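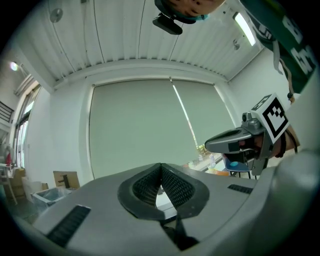

Jateo 両手デモ収録キット 評価データセット README

最終更新:2022年6月1日(水)
状態:評価期間終了、データは凍結。以後の変更は注記の追加のみ

概要

Jateoの手持ちグリッパ型収録キットを購入するかどうか判断するために、試用機で録ったデータとその付属文書です。ロボットアームを使わず、人が両手に一台ずつグリッパを持って作業し、その軌跡と映像を模倣学習に回すという製品で、カタログには「箱から出したその日に学習可能なデータが得られる」と書いてあります。この一文がどこまで本当なのかを見るのが評価の目的でした。

先に立場を書いておくと、評価担当はこの種のキットに懐疑的です。過去に別の製品(Brutbyの旧型片手モデル)を導入し、半年ほどで棚に戻した経緯があります。評価に偏りがあるとすれば辛い側に偏っています。割り引いて読みたい人のために、除外判定の基準とログはすべて残しました。

データの規模

収録エピソード数は1653。うち265は品質フラグ付きで、学習用の既定リストからは外してあります。タスクは9種類、試用期間は8日間です。

エピソードの数え方がベンダーの資料と違うので注意してください。Jateoのダッシュボードは録画ボタンを押した回数を「収録数」として表示し、途中で中断したものや、開始直後に止めたものまで加算します。こちらの1653は、開始姿勢から終了姿勢まで記録がつながっているファイルだけを数えた値です。営業資料の生産性の数字はダッシュボード側の数え方で出ているようなので、そのまま見積もりに使うと苦しくなります。

収録構成

グリッパ二台。左右それぞれに手首側の広角カメラがあり、指先と周囲を同時に写します。
指パッド。表面が網目状の黒いパッドで、先端に向かって狭まるV字に並びます。
位置推定用のマーカー。立方体の面に白黒の四角いパターンが印刷されたもので、グリッパ本体の上に載せます。
頭部カメラ。作業者が頭に着けて手元を見下ろす視点を録ります。
収録ソフトウェアと同期処理。ベンダー提供のもので、ソースは非公開です。

収録用PCと作業机はこちらの備品です。部屋も普段使っている部屋のままで、専用の照明や背景幕は用意していません。カタログには「特別な環境は不要」とあるので、その言葉どおりの条件で試しました。

タスク一覧

fold_cloth 布を半分に折り、さらにもう一度折る
bottle_move ペットボトルを指定位置へ移す
cap_open キャップを回して外す
box_flap 段ボール箱のふたを閉じる
cable_coil ケーブルを束ねる
tray_sort 小物をトレーに仕分ける
bag_open ポリ袋の口を広げる
handover 左右の手で物を持ち替える
wipe 机の上を拭く

cap_openとbag_openは、ベンダーの推奨タスク表に載っていません。載っていない作業ほど現場で頼まれるので入れました。結果は予想に近く、bag_openは既定リストに残った割合が九種類の中で最低です。薄い袋の端を網目のパッドでつまむと、片側だけが先に引っかかり、もう片側が滑ります。作業者の慣れの問題だという説明をサポートから受けましたが、慣れた後の収録でも同じ失敗が出ています。

ディレクトリ構成

episodes/ エピソードごとの映像と軌跡
meta/ タスク名、開始と終了の時刻、作業者の匿名ID
flags/ 品質フラグと判定理由
calib/ カメラとマーカーの校正ファイル
splits/ 学習用と検証用のリスト
tools/ 読み込みと可視化のスクリプト
vendor_raw/ Jateo形式の生データ(社内限定、再配布不可)

episodes/ の下はタスク名、セッション名、エピソード番号の順です。セッション名は収録の午前と午後で分けてあります。午前と午後では窓からの光がかなり違うので、混ぜて使うか分けて使うかは利用者が決めてください。splits/ にはセッションをまたがない分け方のリストも入れました。

各エピソードに含まれるもの

left_wrist 左グリッパの広角映像
right_wrist 右グリッパの広角映像
head 頭部カメラの映像
pose_left、pose_right グリッパの位置と姿勢
grip_left、grip_right 指の開き幅
sync 各系列の時刻のずれを補正した表

手首側の映像は強い広角で、円形の画像の外側は黒く抜けます。歪み補正はかけていません。ベンダーのソフトには補正済み出力の機能がありますが、補正係数が校正ファイルの値と一致しない機体があり、どちらを信じるべきか問い合わせても回答が途中で変わりました。補正が必要なら calib/ の値を使って自分でかけてください。tools/ にあるスクリプトはその前提で書いてあります。

pose_left と pose_right は、ベンダーのソフトが出力した値をそのまま保存したものです。外部の計測装置との突き合わせはしていません。「ミリ単位の精度」という表現が資料に出てきますが、どの条件で何を基準に測ったのかは書かれていませんでした。測定条件を求めたところ、届いたのは同じ資料の更新版でした。精度についてこのデータから言えることは、前後のフレームと矛盾しないかどうかまでです。

品質フラグ

フラグは四種類あります。一つのエピソードに複数つくことがあります。

pose_jump 位置が連続フレーム間で不自然に飛ぶ
sync_gap 映像と軌跡の時刻がそろわない
occluded マーカーが長く隠れている
task_fail 作業そのものが完了していない

task_fail は作業者の自己申告と、後日の目視確認の両方で付けています。二つの判断が食い違ったものは失敗側に倒しました。これを厳しすぎると見るかどうかは用途によります。失敗例も学習に使いたい場合は flags/ を読んで戻してください。ファイルは消していません。

occluded はhandoverに集中しています。両手を近づけると片方のグリッパや腕がもう片方のマーカーにかぶるので、構造からして避けにくい失敗です。両手作業を売りにしている製品で両手が近づく場面に弱いというのは、購入判断のうえで軽くありません。ベンダーのデモ動画を見直すと、持ち替えの動作はどれも腕を大きく開いて行われていました。

pose_jump は原因を絞り切れていません。窓からの光が強い時間帯に多い印象はありますが、同じ時間帯でも出ないセッションがあります。ブラインドを下ろした状態と上げた状態を系統立てて比べる時間はありませんでした。ここは印象以上のものとして引用しないでください。

同期について

カタログの「自動同期」は、起動時に一度だけ時刻をそろえる機能でした。収録中のずれは追いません。長いセッションでは後半ほどずれが広がります。こちらでは各エピソードの冒頭で両手の指を同時に閉じる動作を入れ、それを手がかりに補正しました。sync の表はその結果です。

この閉じる動作は学習には不要なので、splits/ のリストでは開始位置をずらしてあります。vendor_raw/ から直接読む場合は自分で切り落としてください。切り落とさずに学習させた場合にどうなるかは試していません。

使い勝手に関する記録

データの質と切り離せない部分だけ書きます。

グリッパは両手に持つと重さが気になります。片手ずつ試したときには問題にならず、両手にしたとたんに作業者の申告が増えました。休憩を挟まないセッションでは、後半に指の開き幅の動きが粗くなっています。grip_left と grip_right を時間順に並べると読み取れます。

頭部カメラは、下を向く作業では固定が甘くなり、締め直すたびに視点がわずかに変わります。セッション内で視点が固定されていることを前提にした処理は避けてください。締め直した時刻は meta/ に残しましたが、記入漏れがあるはずです。

充電とファイル転送は同時にできません。仕様書の隅に書いてありますが、営業の説明には出てきませんでした。昼に転送を済ませないと午後の収録に食い込みます。

良かった点も書いておきます。指パッドの交換は工具なしで済み、校正のやり直しも求められません。Brutbyの旧型ではここで毎回手が止まっていました。録画の開始と停止がグリッパ側の操作で完結するのも楽で、机に戻ってキーを押す必要がありません。布を扱うタスクの出来は期待より上でした。fold_clothはフラグなしで残った割合が最も高く、映像も指先がよく見えています。

他社製品との比較について

比較表は載せません。Brutbyは新型を試せておらず、Rüeggのキットは片手構成しか借りられませんでした。条件がそろわない表を作ると、表だけが切り取られて回るので、やめました。

Rüeggの片手構成で録った少量のデータは別のリポジトリにあります。タスクの手順書は共通なので見比べることはできますが、部屋も作業者も違います。勝ち負けを決める材料にはなりません。

学習結果について

ベースラインの学習は一通り回しましたが、成功率は公表しません。評価用の実機が途中で入れ替わり、前半と後半の数字を同じ列に並べられないためです。モデルの重みも配布対象に含めていません。

「このキットのデータで学習すれば実機に移せる」という主張については、このデータセットは肯定も否定もしません。手で持ったグリッパでできた動作が、腕の届く範囲や速度の制限の中で再現できるかどうかは別の検証が要ります。ベンダーの資料ではこの二つが同じ段落に書かれていて、読み飛ばすと混ざります。

想定する用途

キットの購入を検討しているチームの下調べ
広角の手首映像に対する前処理の検証
マーカー遮蔽の検出手法の試験
フラグ付きデータの扱いを比べる小規模な学習

想定しない用途

位置推定の絶対精度の評価
作業者の識別や個人の動作の比較
製品間の優劣の根拠
安全に関わる動作の学習

人の写り込み

手と前腕は多くの映像に写ります。頭や服が入ることもあります。手首側のカメラが広角なので、自分の手元だけを録っているつもりでも部屋の広い範囲が入ります。キットの説明書にはこの点の注意がほとんどなく、収録を始めてから気づきました。

作業者からは収録と社内利用の同意を得ています。外部提供については別の同意書を使い、同意のないエピソードは公開用リストに入っていません。顔の検出とぼかしは自動処理の後に目視で確認しました。それでも漏れを見つけたら、エピソード番号を添えて連絡してください。該当エピソードは公開用リストから外します。

背景の机や棚の小物、箱、掲示物はそのままです。場所の推定につながる情報を使う研究は遠慮してください。

既知の問題

cable_coilの一部で左右のグリッパのラベルが逆になっています。meta/ に修正表がありますが、vendor_raw/ 側は直していません。

午後の最初のセッションに、頭部映像の先頭が真っ黒なものがあります。軌跡と手首映像は使えます。

校正ファイルの一つに更新時刻がありません。どの収録の前に作られたか確認できなかったので、calib/unknown に分けました。

wipeの開始姿勢は日によって違います。手順書の書き方が曖昧だったためで、これはキットの責任ではありません。

トレーの配置を変えた後のtray_sortは別タスクとして扱うべきだったかもしれません。現状では同じ名前のまま入っています。

購入判断

評価担当の結論は見送りです。布と単純な移動作業だけを大量に録るなら候補に残りますが、予定している作業の多くは両手が近づくもので、そこが弱いままでは後処理の手間が収録の手軽さを食い潰します。年間のサポート契約に同期機能の改善が含まれるかどうかも書面では確認できませんでした。口頭では「対応予定」と聞いています。

Radthorpeの拠点では別の構成で十月まで試用を続ける予定です。そちらの結果が出れば注記を追加します。このデータに後から混ぜることはしません。

ライセンスと引用

episodes/、meta/、flags/、calib/、splits/ は研究目的に限り利用できます。再配布は公開用リストに載っているものだけにしてください。tools/ のスクリプトは自由に改変して構いません。vendor_raw/ は試用契約の対象で、社外に出せません。

引用時は更新日を添え、既定リストを使ったか、フラグ付きを戻したかを明記してください。「Jateoキットの公式データ」と書くのはやめてください。ベンダーの監修は受けていません。

変更履歴

凍結版:フラグの再確認を完了。cable_coilの修正表を追加。
その前の版:セッションをまたがない分割リストを追加。wipeの手順書を差し替え。
初版:読み込みスクリプトと全タスクの収録分。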